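Home Workshop Kitchen Learning a Trade Tool Care Ask Us Search

Getting Ready for Your First Months in the Trades: Home Workshop Tips

Sep 15, 2020

If you've just been taken on to learn a trade, or you're waiting to hear back, congratulations! I spent my first years as a learner cabinetmaker at a small shop in Nastcombe, and later I taught evening bench classes in Promthorpe, and I still get excited when somebody tells me they're starting out. So much of what makes the first months go well happens at home, in the kitchen or the garage, with hardly any money spent. These are the tips I hand out most often.

Set up your bag the night before

Do it right after supper, while you still have some energy. Tape measure, two pencils, a small square, safety glasses, ear plugs, gloves, notebook. Lay the whole lot out on the kitchen table and then pack it in the same order every time. After a few weeks your hands will know what's missing before you do. I used to pack glasses last so they sat on top, and I still do it that way.

Put a strip of bright tape on every tool you own. Pick a color that isn't already common in your shop (ask first, blue goes fast). Wrap it near the end of the handle where it won't get in the way of your grip, and press the end down hard with your thumbnail so it doesn't lift. Paint works too, but it chips, and a chipped mark on a shared bench is as good as no mark.

Practice measuring on things you already have

You don't need lumber to learn to read a tape. Measure your doors, your shelves, the inside of a drawer. Write each number down, walk away, come back and measure again without looking at what you wrote. When I first tried it, the inside of my own closet came out two different widths, and I learned more from that closet than from a week of books. Inside measurements are the hard ones. Don't bend the tape into the corner and guess; measure in from one side to a pencil mark, then from the other side to the same mark, and add.

Learn your sixteenths cold. Cards are great for this. Draw a short piece of ruler on one side with a line on it, put the fraction on the back, and run through a stack while the coffee brews.

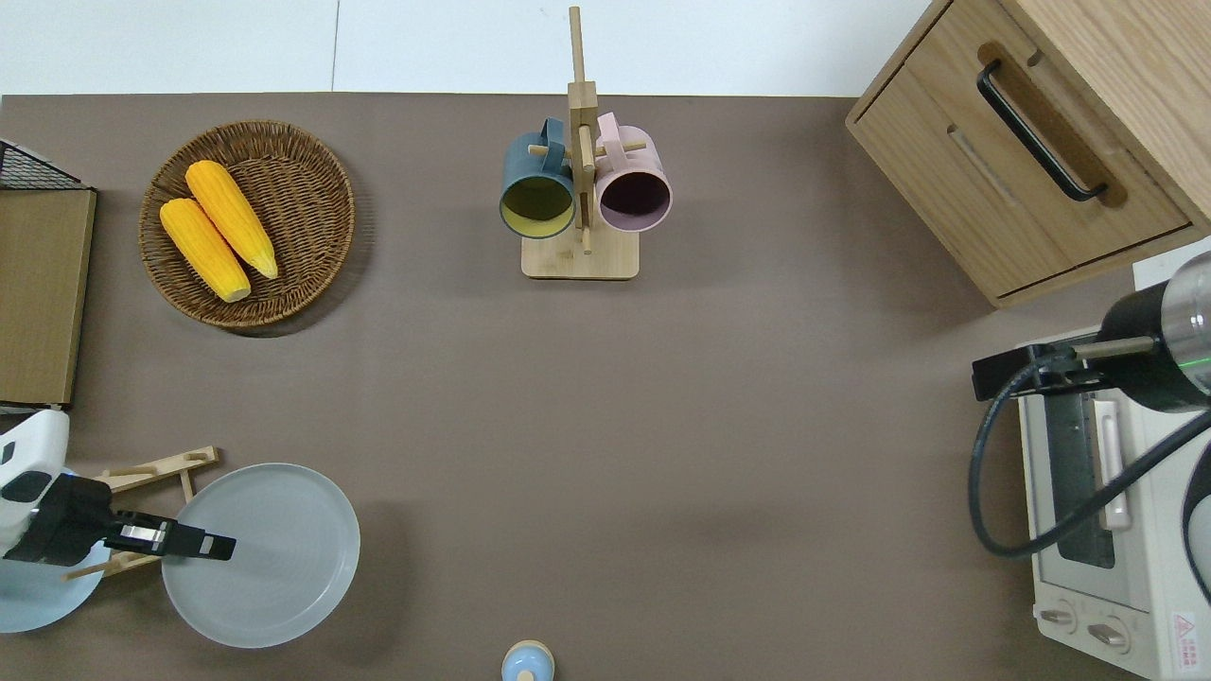

Sketching is the skill I'd push hardest, and a cheap pad is all it takes. Your instructor will ask for a front view, a side view and a top view of a joint long before you feel ready, and the way to get ready is to draw ordinary stuff at home until the views come easily. A round basket is a fine place to begin: from the top it's a circle, and from the side it's a low shape with a rim, and getting those two to agree in width is the whole lesson. Two ears of corn lying in it, like the pair on the tabletop, make it harder in a good way, because they sit on a diagonal and you have to decide how long each one looks from the front. Skip the kernels. Draw the outlines, line up the views with a straightedge, and move on to something with square corners once you can do it without grumbling. Ten minutes a night is plenty!

Make a sharpening corner

You need a flat spot, good light and a mat that won't slide. A piece of rubber shelf liner does the job beautifully. Keep your stones, a rag and a small bottle of oil or water (whichever your stones use, and please don't mix them) in one shallow bin so you can lift the whole business out and put it back.

Start with a chisel you don't care about. Yard sale chisels are perfect. Color the bevel with a marker, take a few strokes, and look at where the ink is gone. If it's only gone at the heel, lift your hands a little. If it's only gone at the tip, lower them. Flatten the back as well, at least the part nearest the edge, or you'll polish that bevel forever and wonder why it won't cut.

Always cap the edge when you're done. A short piece of old garden hose, slit along its length, slips right over.

Keep an hours notebook

Your program will have its own form, and you should fill it in exactly the way they ask. Keep your own notebook too. One line a day: what you worked on, which tools, how long, and one thing you'd do differently. When I moved from the Nastcombe shop to a bigger outfit on the Strand job, there was a mix-up and 40 of my hours had gone missing from the office copy. My grubby little notebook got every one of them back.

Use a pencil or a ballpoint. Gel ink runs if the book gets damp in your pocket, and it will get damp in your pocket. Mine had 133 pages filled by the time I swapped it for a fresh one, and I still look things up in it.

Feed yourself properly

I mean it! Learners who skip breakfast get sloppy by mid-morning, and sloppy around a table saw is bad news. Cook a big pot of something on your day off and freeze it in flat bags, which stack like books and thaw quickly. Chili, lentil soup, rice and beans, whatever you like. Wide-mouth insulated jars keep lunch hot much better if you fill them with boiling water first, let them stand for a few minutes, then empty them and put the food in.

Freeze a water bottle about a third full, lying on its side, and top it up in the morning. You get cold water until lunch and the ice doesn't block the neck.

Wash your work clothes on their own

Shake them out outdoors first, and turn every pocket inside out. Screws will chew up a washer drum. For pitch and sap, rub in a little cooking oil, leave it a while, then work in dish soap before the wash. Do a test on an inside seam if the cloth is new. Glue is another story. Wood glue comes out if you catch it wet with cold water, and mostly doesn't if you don't, so keep a damp rag near you on glue-up days.

Don't ever leave oily finishing rags in a heap or stuff them in the laundry basket. They can heat up and catch fire on their own. Spread them flat outside, away from anything that burns, until they're dry and stiff, and follow your local rules for throwing them out.

Build one small thing for yourself

My favorite tip of the lot. Pick something simple that you'll use every day, such as a bench hook or a sawhorse, and build it the way you've been shown at work. Then build it again. The second one always comes out better and you can see exactly where you improved. My first bench hook was so far out of square that it rocked, and I kept it on the shelf over my bench in Promthorpe, where a whole string of students had a good laugh at it.

If you're short on wood, ask at the shop about offcuts. Ask, don't just take. Most places are delighted to see a learner carry home a box of scraps, and you'll get a nice mix of species to practice on. Write the name of the wood on each piece before you forget. Maple and birch look an awful lot alike once they've been rolling around in a box.

Next up I'm working on a page about storing sheet goods in a narrow garage. If you have a trick for that, send it in.

Comments

tultdale_turner: The closet thing is so true. I measured my hallway three times and got three answers. Turns out the wall bows in the middle.

sawdustmom: My son starts his program soon and I printed this for him. He has already taped everything he owns, including the stapler.

benchrookie394: Does the hose trick work for wide chisels? Mine keeps popping off.

Author reply: Use a bigger hose for the wide ones and cut the piece a little longer than the blade is wide. A rubber band over the top helps too.

oldplane: Would add candle wax to the list. Rub some on the sole of a hand plane and it glides. Good page.

quarterinch: I can draw the basket fine but my side view of the corn looks like a canoe. Will keep at it!

Back to Top Previous Next Contact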